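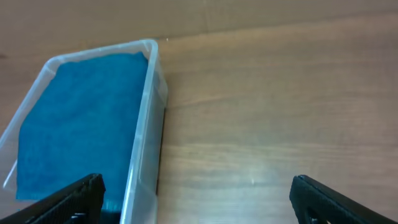 2025-01-17. Cloth storage, bench side. The drawer under the window is too shallow and everything in it ends up creased, so the cleaning cloths and the costume remnants are moving to clear bins. The folded blue towel lies flat and covers most of the bin floor, so I'm taking that as the base size for folding: towel first, smaller pieces over it. Clear walls help, I can tell what's in a bin from the side and won't need a label on each one. Bins are the Trolville ones, 39 cm on the long side. Ordered 6, the Khurana invoice is in the folder.

Black cloths are the awkward ones. They fold down fine but on the shelf they all look the same, and the lint shows. Keep them apart from the towels if there is space. Anything with sequins gets folded loosely, no hard crease. 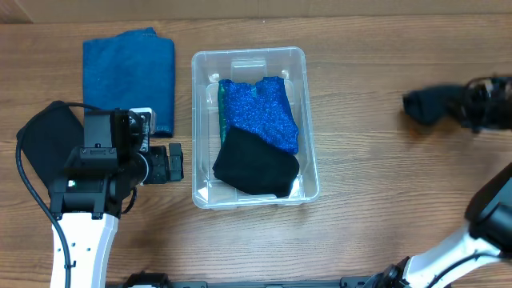
Manju would prefer to sort by fabric and forget about color, and she said mixed bins get dug through and come back as a heap. Fair point. Harish has no opinion as long as the denim stays near the cutting table.

Still to do: wash the gray rags, measure the lower shelf (135 cm on the old plan, I don't trust it), ask Felicidad if the lids from April fit these bins.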